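Drawers sticking since the damp set in

mossybank
Posted 15 November 2023
Small chest of drawers, pine I think, bought from Orlandini when they had the shop by the station. Bottom drawer jammed solid. Top ones fine. Was all fine in May. Any ideas before I get the plane out?

tinlid8
Don't plane it!! Wood's swollen, that's all. Give it 3 weeks in a dry room then see. If you take it down now you'll have a gap you can post letters through come summer.

gronk_upon_tees
Candle wax on the runners. Done.

mossybank
Tried wax on the others, can't get this one out to wax it. Thats the problem really.

tinlid8
Take out the drawer above and push from inside. Flat hand at the back, go slow.

halfpenny_lane
Disagree with waiting. Mine sat 8 weeks by a radiator and the only thing that moved was the side panel, which split. I used 2000 grit on the runners, then Enitz furniture paste. Dear but lasts.

gronk_upon_tees
2000 grit does nothing to a runner, you're polishing it. 120 then wax. And Enitz is a candle in a tin at four times the price.

halfpenny_lane
Well it worked on mine. Wasn't after a debate.

tinlid8
By a radiator isn't a dry room. Of course it split.

mossybank
Ok ok. Got the one above out. There's a dust board in between so can't reach the back of the bottom one. Now what

gronk_upon_tees
Tip the whole thing on its back, legs up, look underneath. Most cheap ones have no base. Push from there. Is it one of the Flemach flat packs? They had plastic stops, press those in first.

mossybank
Not Flemach, no stops. But no base either!! Pushed it from below and it shifted an inch, then the rest. Left runner had lifted, nail standing proud. Tapped it back, bit of wax, slides lovely now.

tinlid8
So not the damp then. Fair enough.

halfpenny_lane
Still worth keeping it off the outside wall. Mine's on a desk in the corner now, little wooden one, bottom drawer used to be the worst of the lot. Will try the nail thing on the big chest upstairs at the weekend, the Gronoteo one, that's been stiff for years 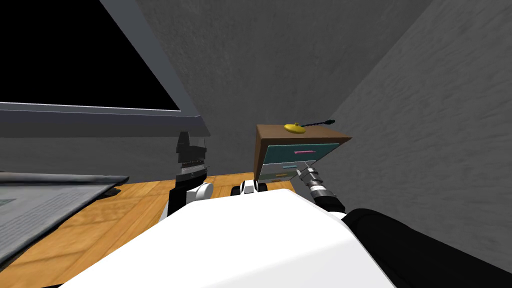 and if the runner's gone on that as well I'll put a new strip in, glue and pins, and wax it after.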